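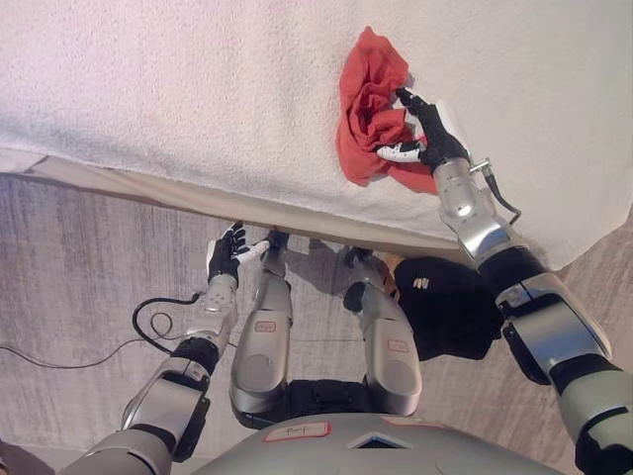
A red-orange cloth on a white terry bed cover.

Birnon brings made-to-measure Roman blinds to its Laskowska showroom

August 3, 2021

Window furnishings maker Birnon has opened a Roman blind workroom behind its Laskowska showroom, and customers can now have their blinds cut, lined and finished in the same building where they choose the fabric.

The new range is called Udico and comes in 72 fabrics, from plain cottons and soft linens to heavier weaves for draughty bay windows. Every one can be ordered with a standard lining, a thermal lining or a full blackout lining, and the headrails are suitable for fixing inside the recess or on the wall above it.

Work on the range began in April, when the sewing team started making trial blinds for the showroom's own windows. Some of those early ones are still hanging by the front counter, and visitors are very welcome to pull them up and down as often as they like!

"We have wanted to do this for years," said Krum Georgiev, who runs the workroom. "Roman blinds are lovely things to make. You get the folds sitting right, you match the pattern across a pair of windows, and the whole room looks different. I still get excited when a big floral comes in and we have to work out where the flowers should fall."

Before settling on the range, Birnon asked its customers what they wanted from a fabric blind, and 633 of them wrote back. Many asked for linings that could be taken off for washing, so all Udico blinds have a fabric panel held on with a touch-and-close strip - it peels away from the headrail and goes back on without tools.

All the blinds use a sidewinder chain control, supplied with a safety device that must be fitted to the wall to keep the chain taut and out of reach of small children. A cordless version is offered on narrower windows.

Measuring visits can be booked at the showroom for homes in Laskowska and Gukard. People who would sooner measure for themselves can pick up a printed guide and up to two free fabric samples to try against the window at home, in daylight and with the lamps on.

The Udico range is on display now.

ENDS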